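**Sole agency** is an arrangement in residential property sales under which a seller appoints one estate agent to market a home for a fixed period. The agent is paid commission if a buyer introduced by that agent, or by any other agent during the period, completes the purchase. A seller who finds a buyer privately normally owes nothing.

## Terms

The agreement is made in writing before marketing starts. It states the commission, the length of the tie-in and the notice needed to end it. Commission may be a percentage of the sale price or a fixed fee. In the town of Ferkville, fixed fees of up to 4000 are common for smaller flats – larger houses are nearly always charged by percentage.

A tie-in of 17 weeks is usual there. Notice is given in writing and often cannot take effect until the tie-in has ended. Some agreements also contain a tail clause, under which commission stays payable if a buyer introduced during the period completes within six months of its end.

## Related arrangements

*Sole selling rights* is a stricter form. The agent is paid whoever finds the buyer, including the seller. The two terms are often confused, and disputes tend to turn on the exact wording of the contract.

*Joint sole agency* names two agents who share one commission in agreed parts. Under *multiple agency* any number of agents may be appointed, and only the one who introduces the buyer is paid. The rate is higher to reflect the risk.
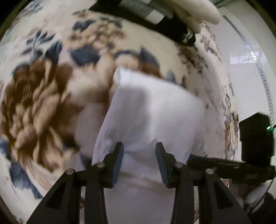

*White cloth gathered into a fold.*

## Duties of the agent

The agent values the property, prepares the particulars, arranges viewings and passes all offers to the seller promptly. Particulars must not mislead as to size, tenure or condition. Room measurements are given wall to wall, with fitted cupboards noted separately.

Sylvie Sandhu's handbook *Selling Through One Agent* treats the duty to pass on offers as continuing until contracts are exchanged, even where the seller has already accepted a lower figure.
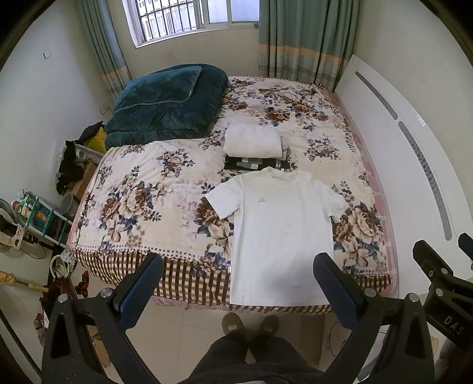 *Bedroom with a floral blanket and a white T-shirt laid flat.*

## Criticism

Fotis Zervas has argued that long tie-ins weaken the agent's reason to act quickly. Njål Myklebust takes the opposite view and holds that shorter periods lead agents to suggest early price cuts.

## See also

- Conveyancing
- Gazumping
- Open listing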